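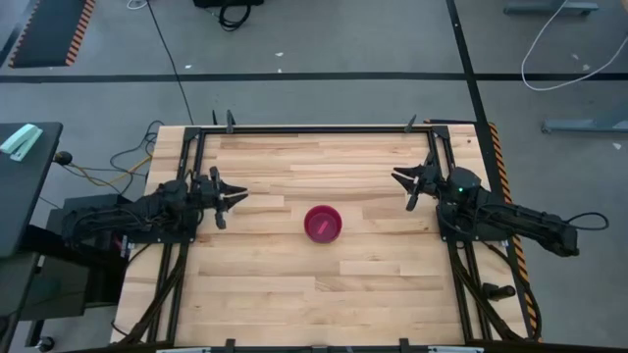

Magenta bowl on the worktable, one small pink piece in it.

Quince people don't agree on much. Names least of all. The breeder who has run the quince collection at Moltdale since the last manager left will tell you this before you've got your coat off.

"Half my mail is somebody telling me their tree is the real Csonka," she says. "And the other half is somebody telling me the first lot are wrong."

We talked for most of a morning, first on the phone, then again after I lost the first ten minutes of notes. She asked to be left as "the breeder" because the paper isn't out yet and her co-authors are touchy. Fine.

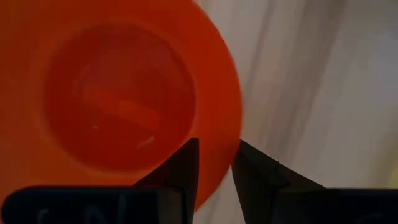 Anel Magagula
Staff writer, fruit and nut crops
2/9/20

The project: 82 trees, all sampled as young leaf, all run against the same set of microsatellite markers. The trees came in under a mess of labels. Some typed, some pencil, one a strip of aluminum nobody could read past the second letter. The lab work itself was quick. Sorting out what went with what took the winter.

"You grind leaf, you get DNA, you run it. A good student can do that in their sleep. What they can't do is tell you why row six has two trees under one name and they don't match."

So how many different quinces did she end up with? 44. That's 44 distinct fingerprints, with a lot of trees turning out to be copies of each other under other names. Asora is the worst for it. It's in the collection under its own name, under two spelling mistakes, and once as a rootstock.

"That one hurt," she says. "I planted that one."

The rootstock mix-up is an old story in quince. Graft fails, stock comes up from below, somebody keeps pruning it and it fruits and everyone's happy. The label still says what the label said. Years later it gets propagated and sent out. She thinks this explains several of her odd results but won't put a number on it until she's resampled in the spring.

Clullska is a better story. Big, lumpy, very late, ripens into November if the frost holds off. Growers had always said it was a seedling of Csonka. The markers say it could be. At every site they looked at, the two share at least one allele, which is what you want from a parent and child.

"Could be. Please write could be. The last person wrote 'proven' and I had calls."

Could be, then.
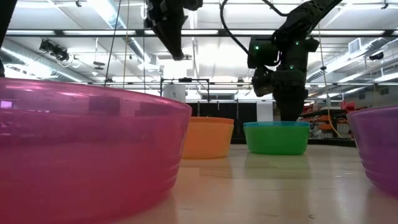
Pink bowl up front, orange one further back.

I asked about the money, because readers always do. Not much of it. The marker set was picked to be cheap and to give the same answer in somebody elses lab, which she cares about more than having the newest method. Sequencing the lot would tell her more. She'd like to. Ask her again when the grant comes round.

"People say, why not do whole genomes. Sure. Who's paying? I've got a fence down."

What about fire blight? Long sigh. The older part of the collection has been in the same ground for over 30 years and it shows. Some trees are more dead wood than live. Knowing which ones are duplicates means she can finally stop nursing three sick copies of the same thing, and put the space into something that only exists once. The unique trees get grafted first. She has a list of 810 grafts to get through, spread over this season and next, on clean stock at a second site she'd rather I didn't name.

Does that mean pulling trees out? Yes. She is bracing for it.

"There's a man who visits one of those trees every fall. I've told him he can have wood off it. He wants the tree."
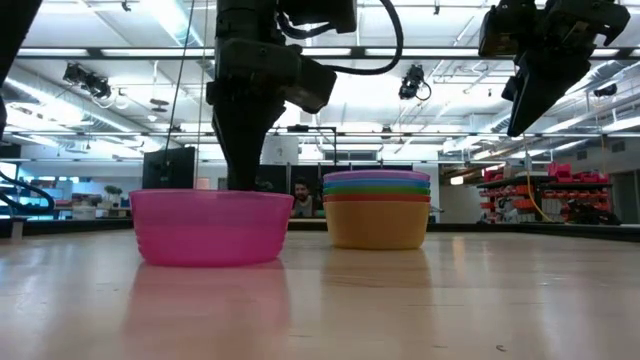 Five bowls in a stack, plus a pink one on its own.

We got onto flavor at the end, when we were both supposed to be somewhere else. Her own pick isn't any of the famous ones. It's a small round quince from the back row that came back from the lab matching nothing. No name on record, no known parents, low yield. Bakes well, holds its shape, goes a deep color if you leave it long enough.

Will it get a name? "It's got a row and a tree number. Thats a name."

Scion wood requests for the checked varieties open when the resampling is done. She says don't write in before then, and do say which rootstock you're using.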